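Can you teach a robot by showing it?

You may have seen a film clip of a robot folding a shirt or making a drink. The voice on the clip says the robot "learned it all by itself". Be a bit careful when you hear that. Most of the time a person did the job first, again and again, while a computer kept a record.

There are a few ways of doing this. One is to take hold of the robot's arm and push it through the job, like guiding a small child's hand round the letter S. Another is remote control. The person moves, and a robot copies them, either straight away or later on.

For remote control the computer has to know where your hands are. So people wear special gloves, often with a game controller strapped to the back. The controller helps track where the hand goes and how it tilts. Other parts may follow how the fingers bend.

Then comes the job itself. It is usually a very plain one, such as moving a pan or picking up a box. 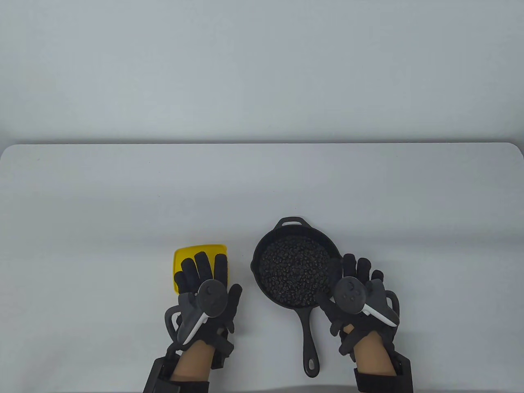
Gloves and controllers at work, with a pan of black beans and a yellow container.

Moving a pan sounds easy. You have been carrying things since you were a toddler! But think about what your hands know. They know a full pan is heavier than an empty one. They know that if you tip it, the beans will slide. A robot starts out knowing none of that, and a record of where your hands went doesn't tell it how heavy the pan felt.

Ada Villa teaches people to use gloves like these at a workshop called Brivholm. Her team once recorded 3,553 goes at a set of kitchen jobs. That is a lot of lifting and putting down.

"Visitors ask me if the robot understands cooking," she says. "I say no. It has seen us move a pan. Swap the pan for a bigger one and it may get in a terrible muddle."

That is a good thing to remember. A robot might do a job well on one white table and then fail on a wooden one, or when the lamp is moved. You could learn to carry a pan after two or three tries. A robot may need 300, and still drop it.

So is it clever? Partly. Copying is useful, and you learn plenty that way yourself. But when somebody says a robot can "do" a job, there are some questions worth asking. How many times did it try? How many times did it go wrong? Was a person working it by remote control while the clip was being filmed -- and did the clip say so?

Try it at home

Put on a thick pair of gloves and ask a friend to sit behind you with their eyes shut. Pick up a dried bean and drop it into a cup, telling your friend every single thing your hand does. Now swap places. Your friend may do only what you said, and nothing else. See how far the bean gets.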